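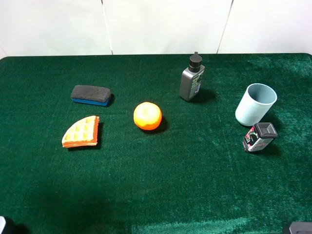 Figure 2. Whiteboard eraser and other objects on a green surface.

3.2 Household survey

Questionnaires went to 1,258 households in Desdale and Samside in November, and 588 came back complete. Respondents listed the small items they had replaced in the past year and said where the old ones went. Desdale households reported more reuse within the home. Samside households relied more on the drop-off site at Florkalstead. Following Güler, we treated empty containers and worn-out goods as separate classes.
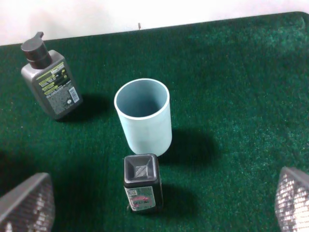
Figure 3. Gray bottle with black pump cap.

Pump bottles were the hardest class to code. Many respondents entered them under both plastics and toiletries, and we kept the first entry only.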